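March 28, 2020

Ok quick one, bread's in the oven and I've got 18 minutes. Everybody asking how the spring running is going. Short answer, slow. Longer answer, slow and my left knee has opinions.

Went out by the Elenby reservoir this morning. Cold. Wind straight in the face the whole way out and then somehow also the whole way back?? Three miles, then walked. Did the first one too fast as usual. Hrefna keeps telling me to start slower and I keep saying yes and then not doing it.

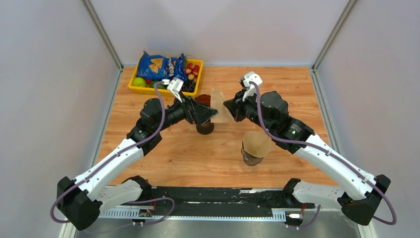

New shoes are the Fendoras, the gray ones. Half a size up. Toes are happy, heel slips a bit on the downhills. Tried the lacing thing Frauke Wiegand showed me before everything shut, with the extra loop at the top, and it helped alot. Would not buy the socks though. Blister by the footbridge, both times.

The Gellwood 10K is off, you all saw the email. I'm bib 128 and I'm keeping the bib. Might run it on my own that morning, up the hill past Castellanos and back down. No water stops, no cowbells. We'll see. 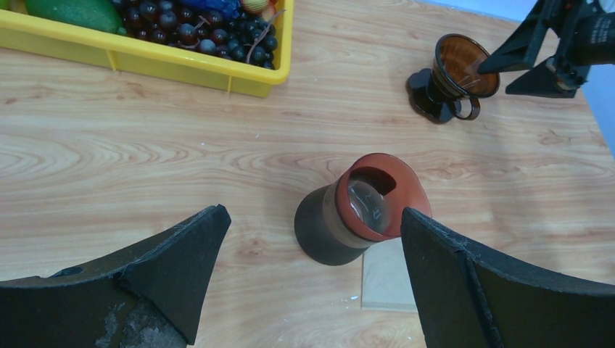
Gellwood Road Runners – Back of the Pack Group

So for those of you in the group, no meetups for now but post your miles in the thread. Any miles. Walking counts, the dog counts. Hrefna is keeping the list and she is way too nice to chase you so please just post them.

My March total is 43. Was hoping for more but lost a week to a cold (a normal one, calm down) and then another week to just sitting on the couch reading news. Not proud. Better since I started leaving the phone at home, legs felt lighter teh very first day. 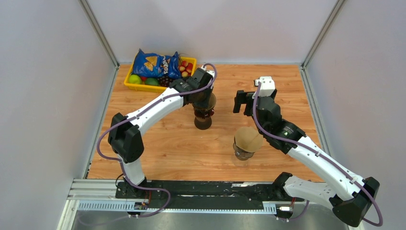
Plan for next week: easy run, easy run, hills if the knee says ok. Stretching every night, which I have said before. Foam roller is under the bed somewhere.

Also if anyone has my blue windbreaker from the February long run, it has my house key in the pocket. Spare key is fine, but still.

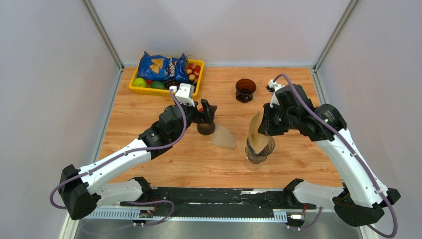 Chips, apples and grapes in the yellow basket.

Timer's going. Bread. Post your miles!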